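Last updated: 3 September 2026
Filed under: Grant Reports / Student Projects

Filtmont Robotics Club - Progress Report to the Funix Education Fund
Project: Oda tabletop sorting cell

1. Summary

The Oda project is on schedule for the first three of its four work packages. The cell is built, the arm is calibrated to the table, and students are now running pick trials on fruit. The fourth package, the public demonstration, has been moved to January to allow for a second set of gripper fingers. No change to the total award is requested. One transfer between budget lines is described in section 5.

2. Status by work package

WP1, cell construction: complete. The table, uprights and arm mount were assembled by the students under staff supervision and passed the school safety inspection with two remarks, both closed. The remarks concerned a missing label on the main power switch and the absence of a written restart procedure. The label has been fitted, and the procedure is now posted next to the cell and included in the operator training.

WP2, calibration and software: complete, with one item carried over. The Nilimus planning software was installed and linked to the arm controller. Table coordinates are obtained by touching off at marked points and fitting a plane. The fit is repeated at the start of each session and the result is written to the session log. The carried-over item is automatic rejection of a bad fit. At present the student operator reads the residual and decides whether to continue.

WP3, pick trials: in progress. Details are given in section 3.

WP4, demonstration: not started. A draft running order exists and will be revised once the WP3 results are final.

3. Pick trials

The club has logged 141 pick attempts with the current gripper. An attempt is logged from the moment the arm leaves its ready pose until the object is released or the run is stopped. Runs stopped by the operator count as failures, whatever the reason for the stop. Of the logged attempts, 26 were failures under this rule.
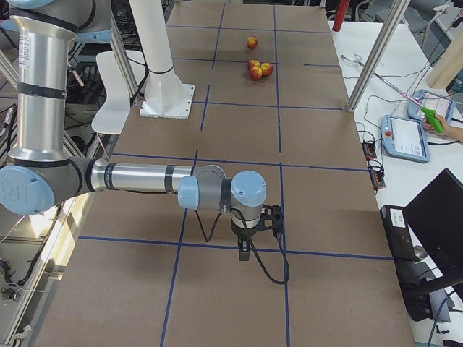
Object spacing has become the main variable in WP3. In the first sessions each object was placed alone in a cell, and the approach was straight down with the fingers at a fixed opening. This works well for isolated objects and poorly for groups. The current trials use apples inside the taped grid, with three touching each other in one cell and a fourth a short distance away. The single apple serves as the control for the session. The touching group requires the planner to choose both a pick order and a finger angle, and the students have written a simple rule for each: take the object with the largest free arc first, and turn the gripper so that both fingers come down in open space. The rule fails when no object has enough free arc for both fingers.

Failures fall into two types. In the first, a finger lands on a neighboring object and the arm stops on its force limit. In the second, the grip closes above the widest part of the fruit and the object slips during the lift. The first type is a planning problem and is being addressed in software. The second depends on finger length. The present fingers are short, and on larger fruit the gripper body reaches its lower limit before the fingertips pass the midline. Longer fingers have been drawn and will be printed in the school workshop.

The cardboard covering on the table has been kept. It was put down as a temporary layer to protect the surface during calibration, but it also reduces rolling, and the students asked to retain it for the rest of WP3 so that results stay comparable. It will be replaced with a single rubber mat for the demonstration. The touch-off points will need to be measured again after that change - one session has been set aside for it.

4. Student participation and training

Students work in teams of 5. Each team holds the cell for one full session and is responsible for startup, calibration, trials, shutdown and the log. Roles within a team rotate weekly. All students complete the operator training before using the teach pendant, and a member of staff is present whenever the arm is powered.

The written test at the end of the training was revised this term. The earlier version asked mostly for part names and was passed by students who then hesitated during the practical stop drill. The new version puts the drill first. A student who does not complete the drill repeats the training before sitting the written part.

Log quality has improved but remains uneven. Some early entries lack the object type or the reason for a stop, and these have been left as recorded. The log form now requires both fields.

5. Budget

Spending on hardware is below plan, mainly through reuse of an existing desk and monitor. Spending on consumables is above plan. The club asks to move part of the hardware balance to consumables to cover printing material for the new fingers, replacement tape and fruit. A line-by-line statement is attached to this report.

6. Risks and next steps

The main risk is delay in the finger redesign. If the longer fingers are not ready, the demonstration will be limited to separated objects, which the existing gripper handles reliably. A smaller risk is cable wear at the gripper. The cable is inspected at the start of each session and a spare is on order.

Work before the next report:
- print and fit the longer fingers, then repeat the grouped trials
- add automatic rejection of a bad plane fit
- replace the table covering and recalibrate
- confirm the room and running order for the January demonstration

The next report will include the full trial log as an appendix.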